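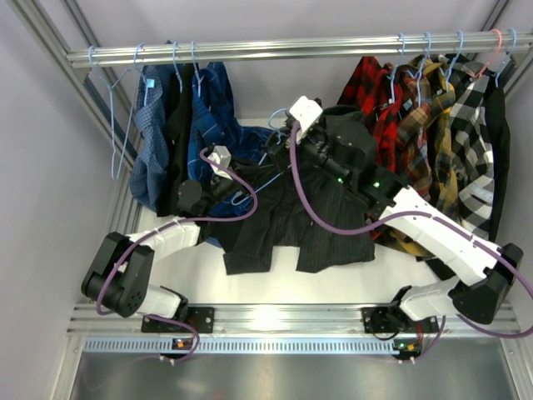 September, morning, garment cell

Task for this week: take a hanger with the right arm, put it into the neck of the garment, and hang it on the rail. We teach by remote control, with the small leader arms from Slanina. I was driving, and the episodes go to the Stavov server when the session is closed.

Start of the session. Both arms homed without error. The left leader still has some play in the wrist joint, so if I hold my hand relaxed the follower makes a slow drift down. I can correct it by hand but then the correction is in the recording also, and the policy will learn it. I want to tighten this before we collect more.

Dark clothes are the difficult ones. On the black pinstriped garment I lose the edge of the collar in the camera view, and I have to guess where the opening is. With the plaid shirts the pattern helps me a lot — I see immediately when the fabric is turning under the finger. I tried with more light from the front but then the back wall becomes too bright and the light blue hangers are hard to see against it. I put the light back as it was.

What worked better today: I hold the hanger close to the hook with the right gripper, and use the left only to guide the lower part. Before, I was holding with both arms near the middle and they were fighting each other. Also I now stop for a moment before I close the fingers. It costs time, but Burstead asked for clear grasp moments in the data, and when I look at the replay the difference is easy to see.

What did not work: handing the hanger from the right arm to the left in the air. The hanger rotates around the fingertips and I have no feeling of force in the leader, so I notice it too late. I made 3 attempts, all marked as failed. I did not delete them. Please leave them in the folder, they can be useful as negative cases.

Cables. The purple one on the right arm makes a big loop when the forearm is extended, and it can go over the clothes. I must remember to keep the elbow more out when I come back to the rail. A clip on the forearm would maybe be enough, to be checked against the full reach first.

Count after this session is 119 good episodes. The plan from Nenorton says 600 before the first training, so we are still far.

Afternoon, short note. Changed the gripper scale on the leader, so full squeeze is now reached earlier. Much less tired in the thumb. Episodes before and after the change should not be mixed without looking at the gripper values, I wrote the new scale in the config file and in the session header.

To do:
tighten left leader wrist
try clip for purple cable, right arm
2 more black garments with a light collar label, if we have them
ask Slanina if there is firmware with force feedback for this leader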